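Moving a keyboard with two hand-held grippers – do I keep the takes where it gets nudged first?

Asked in: Teaching and demonstration data
Tags: two-handed, handheld grippers, desk tasks, head camera

mudthorpe_bench
Member, 16 posts

Quick one, need to decide before we carry on Monday. We're gathering examples of desk clearing with the hand-held grippers, one in each hand, marker cube on each, plus the camera on the head. Job is simple: keyboard is on the desk, pick it up by both ends, put it down further back, let go. Full-size keyboard with the number pad, so too long to do sensibly with one gripper.

Problem is the start. A full-size keyboard lies nearly flat and our jaws are thick. Half the people slide the keyboard towards themselves until a bit of it pokes over the front edge, then grip. Others go straight in at the ends and squeeze inwards. Both work most of the time. One person does a little tilt with the left jaw and gets the right one under, which is lovely to watch but I can't get anyone else to do it.

So we've got 200 takes and they're a mix of all three. No labels on which is which, because I didn't think of it at the time (yes I know).

Things I'd like to know:

Do I keep the mix or pick one way and bin the rest?

Do I need to worry about the cable? Keyboard is unplugged but the lead flops about and sometimes gets dragged.

Is it bad that people pause with the jaws touching before they lift? Some of them stop for ages. I think they're checking the grip but it looks like nothing is hapening in the recording.

Written instructions we gave people were two lines, copied below so you can laugh at them.

"Pick up keyboard with both grippers. Put it at the back of the desk."

Thanks. Will be on and off this evening.

3 replies – sorted by oldest

drorine_dan_the_van
Member, 315 posts

just keep all of it. more data is more data. the model sorts it out

we did mugs last year and never threw anything away, fine in the end

cable dont matter, cut it off

mudthorpe_bench
Comment on the reply above

Can't cut it, it goes back on somebody's computer after. Mugs are one hand though? Did you have people doing it different ways?

drorine_dan_the_van
Comment

one hand yeah. handle or no handle, thats two ways. was fine

cheetham_handles
Regular, top contributor in this section

Disagree with the above, at least for two hands. Long reply, sorry, typing on a train.

A mix of ways is all right if the thing doing the learning can tell which one it's in the middle of. Mug by the handle or mug by the body – you can see which from where the hand is going. With your slide-then-grip lot and your straight-in lot, the first second probably looks the same. Both hands come down to the ends. Then one pulls and the other squeezes. If the model lands halfway between you get a gripper pulling a bit and squeezing a bit, and the keyboard ends up skewed. We had exactly this with trays at Clandham. Left side lifting, right side still sliding. Took us most of November to work out it was the examples and not the controller.

What I'd do:

Watch the first few seconds of every take and sort them into slide / straight in / tilt. 200 is an evening's work, two if you keep stopping for tea. Don't bin anything yet.

Train on the biggest pile alone. See if it's steady. Then add the second pile and see if it gets worse. If it doesn't get worse, great, keep both and ignore me.

Leave the tilt ones out for now. One person's knack isn't enough to learn from, unless they want to sit and do a lot more of them.

New takes: choose ONE start and say so in the instructions. I'd choose straight in at the ends if your jaws can manage it. Sliding to the edge depends on how far the keyboard is from the edge to start with, so you need a lot more variety in where you put it. Also people slide it too far and it goes on the floor.

On the pauses. Short ones are good, I'd keep them. Squeeze, wait, lift is a proper sequence, and if everyone rushes then your model lifts before both sides have hold. Long ones are bad. It learns that sitting still is a perfectly good thing to do and then it sits still forever. We trim anything where neither hand moves and the jaws don't change, down to a short bit. Trim both hands and the head camera together or your timings go off. Sounds obvious, we got it wrong.

On the cable. Leave it on, but vary it. If it's always coiled up behind the keyboard the model has never seen one lying across the desk and may do something daft. Coil it, stretch it out, drape it to the left, to the right. Only rule for us was never under the keyboard at the start, as it rocks when you squeeze the ends.

What I'd watch more is the leads on the grippers themselves. If yours trail like ours did they catch on the desk edge when you reach forward, and people do a funny little shrug to free them. That shrug ends up in your data. Tape the lead along the forearm, loosely, leave slack at the elbow.

Instructions, if you want to pinch ours and change the words:

Start with both grippers open, away from the desk.
Bring both to the short ends of the keyboard. Arrive together if you can.
Close both. Wait one breath.
Lift both ends level. Don't race.
Put down, open both, hands back to the start.
If you drop it, carry on and pick it up again. Tell the person at the laptop.

That last line matters. Recoveries are worth having but mark them seperately.

mudthorpe_bench
Comment on the reply above

This is really helpful, thank you. Didn't know about the trimming. Going to sort them tonight, have roped in one other person.

Our jaws are curved, does that change the straight in advice? They meet the end of the keyboard at a bit of an angle.

cheetham_handles
Comment

Curved is fine. Get people to come in a bit lower than feels right. If the ends are slipping up out of the jaws then they're too high. Check the number pad end, people are sloppier on that side for some reason. Ours were anyway.

clandham_second_shift
Member, 15 posts

Adding to the long one as I do nearly the same job (keyboards, rulers, laptop stands). Our write-up of the ends-first grip is copied in below, from the notes we hand to new people.

Notes for desk items, long and flat
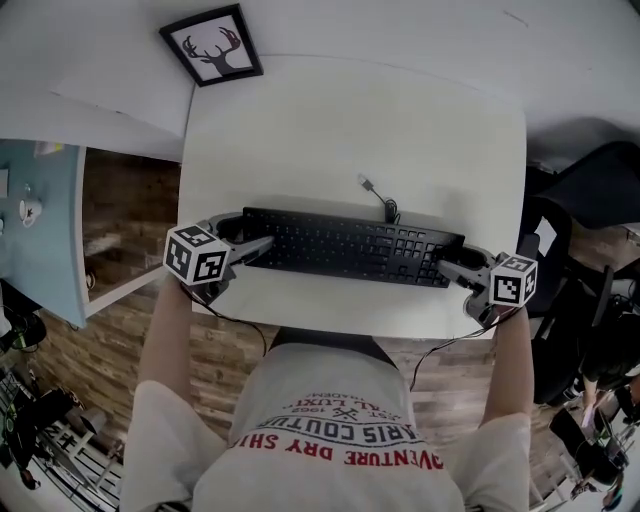

By clandham_second_shift, Sunday, March 28, 2021

Left gripper on the left end, right gripper on the number pad end, keyboard lying near the front edge of the desk. This is the touching stage. Both jaws should be against the ends before anybody thinks about lifting. If only one is touching, wait for the other, don't start dragging.

Lead going away from you, off the top of the keyboard and onto the desk behind. Fine like that. We move it to other places between takes, same as cheetham_handles says.

Look down at the keyboard while you do it. Sounds silly but the head camera only sees what your head points at, and people look up at whoever is talking to them. If the marker cubes leave the view for long we lose track of the hands and the take is no good. Keep both cubes facing up-ish, don't roll your wrists in so one hides behind your own arm.

Keep the desk clear for the first batch. Add clutter later, on purpose, and write down which batch had it. We did it the other way round and couldn't tell if the failures were the clutter or the grip.

Move the start position every take. Bit left, bit right, bit turned. People say they're doing this and they arent, they put it back in the same spot every time out of habit. We put small bits of tape on the desk for a while but then the tape's in the recording, so now someone else places it while the person with the grippers looks away.

Swap people before they get tired. Tired arms put it down hard.

End of notes. Other thing, not in there – decide what counts as finished. Is it when the keyboard's down, or when the jaws are open, or when hands are back? We had all three and the model used to put the thing down and just keep hold of it. Hands back to start every time sorted that.

mudthorpe_bench
Comment on the reply above

Ah. Ours all stop at different points too. Is it worth cutting the old takes to end when the jaws open, or do I need new ones with hands back?

clandham_second_shift
Comment

Cut the old ones at jaws open, then get new ones with hands back and train on both. Don't cut them before the jaws open whatever you do, that's how you get the holding on forever thing

mudthorpe_bench
Comment

Ok will do. Sorted the first lot – slide is the biggest pile by miles, annoyingly. Going to train on that on its own first and then redo the rest straight in. Will post back here when it's run.

drorine_dan_the_van
Comment

still say keep all of it

Thread is open. Log in to reply or follow.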